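Okay, shelving thread. We finally sorted out the racking in the workshop and I have Opinions, so get comfy or mute me till Tuesday.

1/ Background for the newer followers: I share a workshop in Pener with Villads and Lena, and we'd been storing everything on the floor or on top of other things. If you wanted a clamp you moved a box, and if you wanted the box you moved Villads.

2/ Lena spotted a pile of second-hand warehouse racking going cheap when a tile place called Jerton closed down. $300 for the lot, pick up yourself! We said yes before checking whether it would fit in the van. (It fit in two trips. The second trip had me in the back holding a beam with my knees. Do not recommend.)

3/ It's blue. Properly blue, metal, a bit chipped. I wanted grey, got outvoted, and I've completely come around. The whole back end of the place looks more cheerful and you can tell a shelf from a wall at 7 in the morning, when my eyes aren't really working yet.

4/ The thing I'd tell anyone buying this stuff used is to count the diagonal braces before you hand over any money. Uprights and crossbars are what everybody looks at, but the braces stop the whole thing leaning sideways like a tired giraffe. We were short 8 bolts and one brace. Sarita from the unit next door had a coffee tin of odd bolts and saved our weekend, thank you Sarita, the banana bread is coming.

5/ Got some colour into the place at last. Blue racks with their criss-cross bracing at the back, and that long red bar cutting across. Blue and red together, very primary school, I love it.

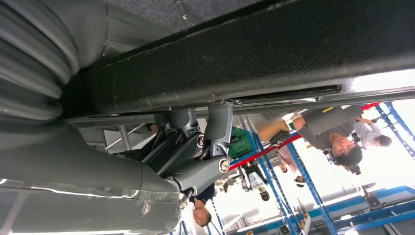
6/ Putting it together: lay both uprights of an end frame on the floor, bolt the bracing in finger tight, THEN stand it up. We tried bolting it upright the first time and spent the best part of an hour saying "left a bit" at each other. Tighten everything at the very end once it's level.

7/ Speaking of level, our floor is not. It slopes toward the roller door, so there are steel shims under the front feet. I'd cut up a plastic chopping board for shims first and they squashed. Steel ones from the hardware store were a few bucks.

8/ What goes where is still being argued. Heavy stuff down low, we all agree on that. Lena wants everything labelled. Villads wants everything where he can see it. I want one shelf that's mine and that no one puts a half-finished coffee on.

9/ A few of you asked about anchoring. Yes, please bolt it down or tie it back to something solid, and check what load the maker gives for your actual beams. Ours had no plate on them, so we rang the maker and read out the measurements.

10/ Next job is decking for the top level. Byung-chul reckons ply, I'm leaning towards wire mesh so the dust falls through instead of settling in for winter. If you've lived with either one, tell me what you hated about it.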